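Mundham Stacking Colander Basket, Large

Item 162 -- in stock in all colors

We've carried Mundham kitchenware since the shop opened, and this basket is still the piece I'd grab first if I had to pack a kitchen in a hurry. It drains pasta, it rinses a whole head of lettuce with room to spare, and then it goes on the shelf and holds onions until the next time you need it. I have 5 of them at home and I keep finding work for all of them!

The slots are what make it. Round holes are fine for peas, but they clog with rice and they hang on to a film of water underneath. Mundham went with long narrow slots on the sides and the bottom, so you can give it one good shake over the sink and be done. Orzo stays in. Short-grain rice mostly stays in (a few grains will get away from you, I won't pretend otherwise). Quinoa is hopeless, so use the fine sieve from Malitden for that.

The new version has a wider foot than the old one. If you bought yours before the change, the two will still stack, but put the old one on top or it wobbles. The rim is thicker now too, and it turns under so there's no sharp edge when you carry a full load of wet potatoes in from the garden -- I do this a lot in September and my fingers have noticed the difference.

Sizes and care

Comes in 2 depths, shallow and deep. The shallow one fits across a standard single sink. The deep one doesn't, quite, so set it down inside. Both are fine on the top rack of the dishwasher. Keep them off the bottom rack, where the heat can pull the base out of flat. Tomato sauce will stain the white one and there's nothing to be done about it. Berry juice comes out with baking soda.

Don't leave it on a hot burner, and don't use it as a steamer. Chevalier makes a proper steel steamer insert and we have that in the same section.

Colors are white, oatmeal, brick and sea. Sea is a soft blue-green and has been the favorite by a mile. Brick goes out of stock every November and comes back in spring.

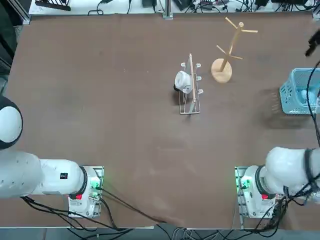
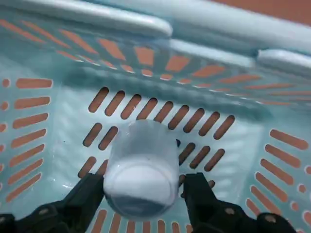
If you're buying for a shared kitchen, get the deep ones. They take more knocking around, and people will pile things in them whether you want them to or not. We ship them nested with paper between, so a set takes up hardly any more space than a single basket.

Matching lids are sold separately and come from Poltdale. They fit the deep size only. A shallow lid is supposed to be on the way, and I'll put it up here as soon as I've had one in my own kitchen for a while.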